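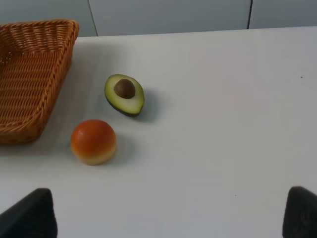
Basket, avocado half and roll on the white table

Play food for the kitchen corner: basket or crate?

sbukhari
Posted Thu 23 November

I'm putting together the pretend kitchen at our playroom in Vestmont and need to settle on storage for the food. We have 46 pieces now. The photo at the top is the wicker basket I'm leaning toward, empty, next to an avocado half and a roll. The other choice is a plain plastic crate from Hutolero. Ages are two to five. Which would you go with?
Sidra Bukhari

ramach_mom
Basket. Kids carry them around like they're going to the store, and that's half the game. Ours has been in use since June and the rim is still fine.

grecu46
Crate. Wicker looks nice for a month, then the ends start poking out and somebody gets a scratch. You also can't wash it properly. Crumbs and glitter go down into the weave and stay there.

ramach_mom
You can vacuum it with the brush attachment. Takes a minute. I've never had a scratch from ours, but I do run my hand around the inside before I put it out.

Sorin C.
I run a room with a similar setup. We use both. The crate stays in the closet with everything in it and the basket goes on the table with a few things at a time. If you put out all 46 pieces they get dumped on the floor and nothing gets played with.

Also, is the avocado a two-part one? Ours came as halves that stick together and we lost one side the first week.

sbukhari
It came in two halves, yes. The other one is in the box with the rest. I like the idea of a few at a time. How do you pick what goes out?

Sorin C.
By meal. Bread and things to put on it one week, soup vegetables the next. I change it on Mondays. The roll and the avocado would go in the same set for me.

grecu46
I don't agree with rotating. Kids look for the thing they played with yesterday and get upset when it's gone. We leave everything out in two crates, one for fruit and vegetables and one for the rest, with a drawing taped to the front. Cleanup is faster too, they know where it goes.

Sorin C.
Depends on the group. Mine is mostly two-year-olds and they don't sort anything yet. With fours and fives I would do it your way.

ramach_mom
Same here with the little ones. One more thing about that basket - check if it has a liner you can buy. A cotton one solves the crumb problem and you can throw it in the wash.

grecu46
A liner would help, I'll give you that. I'd still keep wicker away from the two-year-olds. Mine chew on everything.

sbukhari
No liner with it, but I can sew one. Going with Sorin's plan for now, basket on the table and the crate in the closet. I'll order the crate tonight and measure the basket for the liner this weekend.

Sorin C.
Make the liner with elastic so it grips the rim. Ties come undone.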